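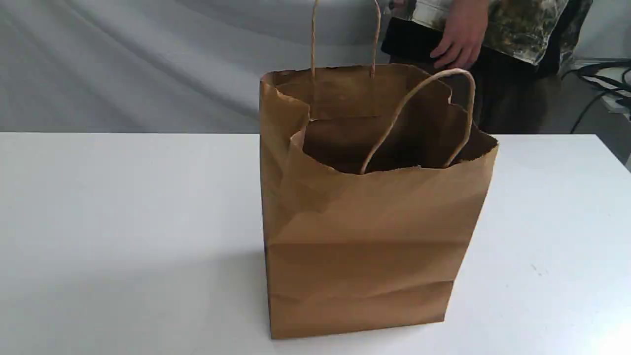

Von: Izzati Mandagi
An: Werkstattliste
Betreff: Re: Wie war es denn nun bei Flirkis?

Hallo Danang, hallo Liste,

Danang Pattinasarany schrieb am Montag:
> Ich konnte ja leider nicht mit zum Tag der offenen Tür. Hat sich
> die Fahrt gelohnt? Auf der Einladung stand etwas von "Handhabung
> verformbarer Objekte", was nach allem und nichts klingt. Faizal
> meinte nur, es sei um eine Tüte gegangen. Das kann ja wohl nicht
> alles gewesen sein.
> Und: Gibt es Unterlagen?

Doch, im Wesentlichen ging es um eine Tüte. Braunes Papier, zwei Kordelhenkel, weißer Tisch. Wer mit Schweißfunken und Förderbändern gerechnet hatte, stand erst mal etwas ratlos mit dem Kaffeebecher da. Ich auch, ich gebe es zu.

Begrüßt hat uns Tomoyo Sakai, die das Projekt Willow leitet. Sie kam nach zwei Sätzen zur Sache, was ich von solchen Tagen nicht gewohnt bin. Ihr Argument: Eine Metallkiste ist nach dem Anfassen dieselbe Kiste wie vorher. Eine Papiertüte knickt ein, der Rand wellt sich, ein Henkel steht und der andere klappt um, und beim nächsten Versuch ist alles wieder anders. Wer einmal versucht hat, mit einer Hand eine Tüte aufzuhalten und mit der anderen etwas hineinzutun, wird ihr nicht widersprechen.

Gearbeitet wird in Durchgängen. Jemand stellt die Tüte hin, zupft sie zurecht, tritt zurück, der Arm ist dran, dann von vorn. 65 Durchgänge sind das Tagessoll, 2094 hatten sie laut Aushang schon beisammen, bei 3000 soll Schluss sein. Faizal hat sofort ausgerechnet, wie viele Tage das noch sind, und das Ergebnis dann leider auch laut gesagt.

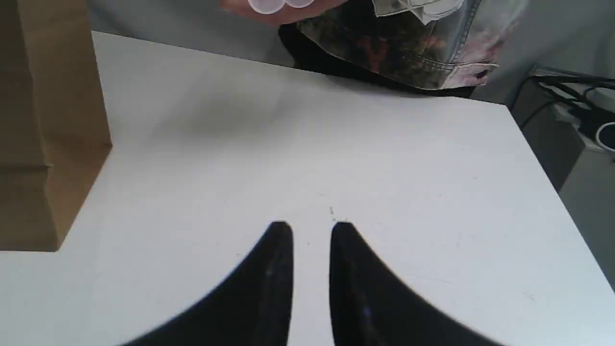

Mich hat vor allem der Greifer interessiert. Zwei Finger, schwarz, gebogen und vorne abgerundet, das ist die ganze Hand. Dazu eine kleine Kamera am Handgelenk, die den Tisch aus nächster Nähe sieht und vom Rest des Raums eher wenig. Zulkifli Menon wollte wissen, warum man nicht gleich fünf Finger nimmt. Antwort von Frau Sakai: weil dann fünf Finger kaputtgehen können. Er hat sich das aufgeschrieben.

Zur Trefferquote gab es keine Zahl. Ich habe zweimal gefragt und zweimal eine sehr freundliche Erläuterung zur Beleuchtung bekommen. Mit den Henkeln tue man sich noch schwer, hieß es immerhin. Unsere Packstation in Larkdale wird also im Mai noch von Menschen bedient, und im Mai darauf vermutlich auch.

Gelohnt hat es sich trotzdem. Den Nachmittagsvortrag über Nakpan (deren Software für die Ablaufsteuerung) könnt ihr euch sparen: 36 Folien, davon etliche mit Pfeilen im Kreis. Die Vorführung am Tisch würde ich jedem empfehlen, der bei uns noch einmal "das kann doch ein Roboter machen" in ein Protokoll schreiben möchte.

Unterlagen: Es gibt ein Faltblatt, zweiseitig, davon eine Seite Anfahrt. Liegt bei mir im Fach. Die Folien wollen sie nachreichen, ich leite sie weiter, sobald sie da sind.

Falls jemand den nächsten Termin mitnehmen will, bitte direkt bei mir melden und nicht über die Liste. Abfahrt wäre wieder um halb acht, und diesmal fährt bitte jemand anderes als Faizal.

Viele Grüße
Izzati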